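How to get a dark fabric sofa looking decent again

I've had my navy sofa for years and it shows every single thing that lands on it. Crumbs, fluff, the pale tide mark from a glass of squash (mine, I can't even blame a child). So every June I give it a proper going over, and it takes me a morning plus drying time. This is how I do it.

What you'll need

A vacuum with the upholstery nozzle
Bicarbonate of soda, 200 g
A soft brush
Two white cloths
Washing-up liquid
700 ml of lukewarm water in a bowl

First, find the care label. It's usually under a seat cushion or stapled to the base. W means you can use water, S means solvent only, and X means hoover it and leave it at that. If yours says S or X, please stop at the bicarb!

Pull off any cushions that come off and hoover underneath, going right down into the gaps. I found a Skevell remote down mine that I'd already paid to replace. Then do the arms and the back, working from the top so the dust falls on the bits you haven't done yet.

Now sprinkle the bicarb. Go lightly on dark fabric, because it gets into the weave and you'll be chasing white specks for days. I leave it for about 9 hours, so overnight basically, and then hoover it all off again with the brush first to loosen it.
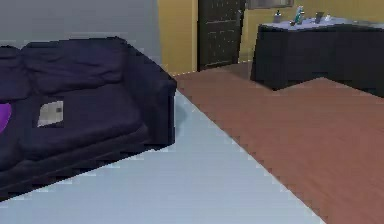 For marks, put a small squirt of washing-up liquid in the water and swish it until you've got suds. You want the suds and hardly any of the water. Test a spot round the back and let it dry before you go near the front. If the colour comes off on your white cloth, give up on this method.

Dab from the outside of the mark inwards, then go over it with the second cloth dipped in plain water and wrung out hard. Don't rub! I rubbed a bit on the arm of my old Viniveo two-seater and it stayed bobbly until the day it went to the tip in Cututside.

Open the windows and let it dry fully before anyone sits down. Once it's dry, brush the fabric all in one direction, and give any saggy back cushions a good thump on both sides before they go back on.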